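Diary > Food and Baking > January

Print this page | E-mail this to a friend

Second go at my grandmother's semolina biscuits this morning, and I am pleased to say they came out much closer than the first lot, which Ayman very kindly called "crunchy" and then left on the side of his plate. I think the trouble was the oven being far too fierce - I had them in for more than 10 minutes and the bottoms had caught before the tops had so much as coloured. Lower shelf this time, and I sat on the kitchen stool with my tea and watched them like telly!

Aicha rang from Heltley while they were cooling and we got on to the orange flower water, as we always do. She says Mum used a capful, I say it was two, and neither of us ever saw it written down. She's promised to look in the blue tin when she's next up in the loft (she has been promising this since the summer, bless her).

Took a bagful over to Rorbridge on the bus in the afternoon and came home with a jar of apricot jam in exchange, so I've done very nicely out of it. I might try sandwiching a few together with it tomorrow, if there are any left by then. Must buy more semolina, and icing sugar, and ask Aicha about the almonds.

Early night. Still smell of oranges.

Last updated: January, 9.50 pm 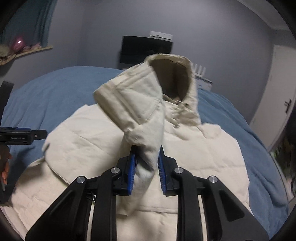

The cream padded jacket on the blue blanket.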